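The Arm That Said It Was Done

The log for the morning in question is clean. At 5:40 a.m. the portioning arm in the test kitchen at Brundilden reported a completed pickup, then another, then another. By the time the breakfast cook looked over, it had reported 16 of them. Six had ended with nothing between the fingers.

That would be a minor embarrassment if the arm had simply stood there. It had gone through the whole routine each time, swinging over to the tray line, opening up, and setting down a bowl that wasn't there. On the last of the six it came in low on the way back, caught a steel bowl by the side and pushed it off the counter. The bowl landed next to the cook's foot. She was wearing clogs. Her name was left out of the incident sheet, and she asked me to leave it out too.

Pranditz, which builds the arm, calls this a "perception edge case." I have heard that phrase a lot over the years, usually from people standing a safe distance away from the edge.

The case goes like this. The arm finds its target with a small camera near the gripper. Plastic tubs give it no trouble. Polished steel does. A steel bowl throws back whatever is around it, including the lights, the counter and the arm itself, and the software has to decide which of those bright curves is the rim. When it guesses wrong by a finger's width, the grip closes on air or on the outside of the bowl.

Every commercial kitchen I have ever walked into runs on steel bowls. Calling them an edge case is a bit like selling a snow shovel and being surprised by January.

Oda Sundqvist ran the trial for Larora, the catering company that holds the contract. She was more candid than I expected. "We were shown a demo with blue tubs," she told me. "I should have asked to see it with ours. I didn't, and I signed." She had been promised 100 bowls an hour. On a good day they got roughly half that, with somebody watching.

The missed rim bothers me less than what came after it. The fingers have a sensor that can tell how far they have closed. If they close all the way, they're empty, and a child could write that rule. The rule existed. It had been switched off two weeks into the trial, on a Sunday, by a remote update meant to cut down on false stops. The arm had been halting when it picked up thin-walled dishes, the kitchen had complained, and the quickest fix was to have it stop asking.

I put this to Mitali Gunawardena, an engineer at the Pranditz office in Lunde. She didn't dispute it. The check should have been loosened, she said, and the release note should have said so in words a kitchen manager would understand. The note said "improved throughput." She read it out to me over the phone and then was quiet for a moment.

The company's fix comes in parts. The closing check is back on. The arm now backs away slowly after a failed grip, and it won't swing over a work surface until it has looked again. The camera side is being retrained on steel, filled and unfilled, near the gripper and off to one side, where half the bowl disappears behind a finger. Gunawardena says the early numbers are good. She would not give them to me, so I can't tell you what good means.

I asked how many of the new trials used wet counters, steam, or a cook reaching across for a ladle. She said those were planned for April. The bench in Lunde is dry, white and well lit, with plenty of elbow room.

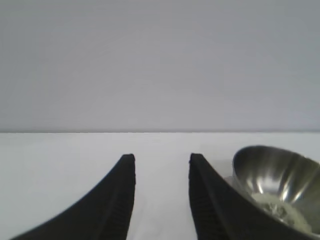 Meanwhile Larora wants the arm back on the line at Brundilden before those trials are finished. Sundqvist says she has asked for a floor guard and a stop button within reach of the breakfast station. Only the button had been ordered when we last spoke.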